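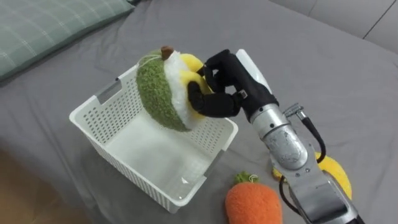

Chapter 3
Writing the Life Notice

The first life notice I ever wrote was for my great-aunt, Ivana Toledo, and I made a right mess of it. I had 103 words to play with in the Skulcombe paper (they charged by the line) and I used up nearly half of them on her certificates. She was 88 and had run the counter at Duvuletti's bakery for most of her working life, and I left the bakery out altogether! My mother read it at the kitchen table, put it down and asked me who it was about.

So we'll start this chapter with the person and leave the dates for section 3.2. You'll need the dates, of course, and the full name, and the list of who is left behind, and I'll show you how to lay all that out so it doesn't read like a tax form. But first I'd like you to get hold of one true thing the person did, over and over, that their neighbours would know them by.

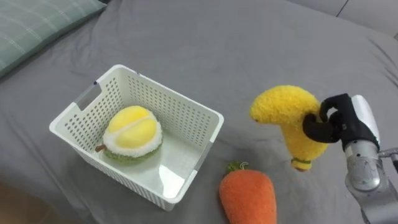 Figure 3.1 White storage basket on a grey sheet

Go and ask people. Ring the cousin you haven't spoken to since the wedding. When I finally did this for Ivana I heard about the boat she half owned, the Grellitz, and how she'd row out in October when everyone else had packed up for the year. None of that was in my notice. I've kept the 2000 or so words of notes I took on those calls, and we'll be cutting them down together in section 3.4, so you can see what stays and what goes.

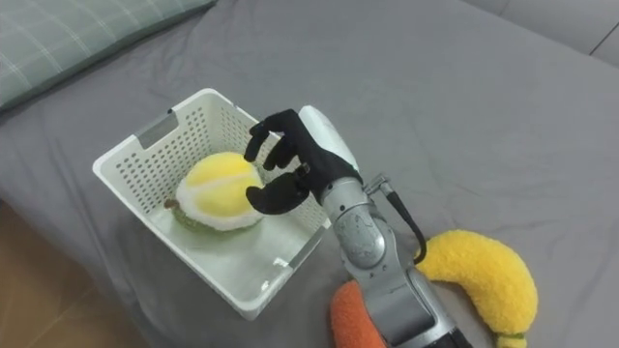
Small, plain details do most of the work in a life notice, and you can practise them without anybody having to die. Pick a corner of a room and write it in a single sentence, with no opinions in it. A white basket on a bed, a grey sheet gone soft with creases, a pale green checked pillow in the corner: that's enough, and I'd stop there. Then try the same thing with a person you know well. What's on their windowsill? What do they say when they pick up the phone? Keep the sentence short and keep your feelings out of it for now, they'll get in by themselves.

Before you go on to 3.1, find two notices in your own local paper, one you like and one you don't, and keep them by you. We'll be marking them up with a pencil.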